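4. Building the picker in a shared workshop

4.1 Where the work was done

Most of the arm was put together at Trestance, the shared workshop where I rent a bench and where Fatima Adams (my co-author, and the reason any of the wiring is labeled) has the one next to it. I should say up front that neither of us is a mechanical engineer. We had a budget of 800 dollars for everything past the arm itself, and we wanted a picker that could handle soft, sealed packages, the sort of thing that slides around and wrinkles when you touch it. We started in July with a gripper kit from Zirnach, and by the end of the first evening we had it opening and closing, which felt like a huge win at the time!

It wasn't much of one. The stock fingers were short and a bit rounded, great for blocks and bottles, hopeless for anything flat. They'd come down on a pouch, push the middle in, and then the whole package would squirt out sideways. So we threw those out and went to long, flat, black fingers, like a pair of paddles. I cut the first set too long (my fault, I measured from the wrong hole) and they scraped the table every time the arm came down. The second set is the one we kept, and all the trials in Section 5 use it.

4.2 Camera placement and the approach

We mounted the camera on the wrist so that it looks down between the fingers. Fatima wanted it on a post beside the table, and we argued over that for longer than I'd like to admit. A post gives you a steadier view, sure, but the fingers block it right when you need it most. With the wrist view, both fingertips stay in sight during the approach, and you can tell which side of the package has more room. Figure 3 shows the approach with the fingers still spread, one on each side of a blank white pouch.

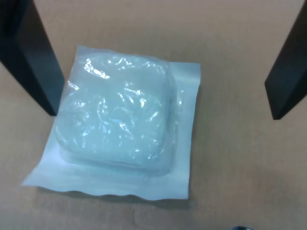 Figure 3. Wrist view during the approach. The pouch sits closer to the left finger than to the right one.

Getting centered took more fiddling than any other step. If one finger touches first, it drags the package across the table before the other one arrives, and a soft package can fold over while that's going on. Our fix is pretty simple: the software finds the outline of the package, works out the gap on each side, and shifts the wrist until the two gaps match. Then it closes slowly. We tried closing fast, too, and it saved so little time that I'd never go back.

Shiny film was the other headache. Clear plastic over a padded item throws off a lot of small bright spots, and our first outline finder took every one of them for an edge. Fatima's answer was to ignore anything very small and very bright, then fill in the holes that left behind. I had been ready to buy a fancier light (I had one picked out from Flellholm and everything), so that was money saved.

4.3 Collecting the runs

We recorded 3,000 approaches in all, moving the package by hand between runs and trying not to put it back in the same spot, which is harder than it sounds when you're tired. Of those, 349 were thrown out for bad timing between the camera and the arm. Another 58 had a loose finger screw, and we left them in a separate folder so that anyone curious can look at them. The full set, along with the cutting plan for the fingers, was put on the Trestance workshop page in October 2020. Please check the hole spacing on your own kit before you cut anything. Ours was off from the drawing, and I still have the first pair of fingers in a drawer.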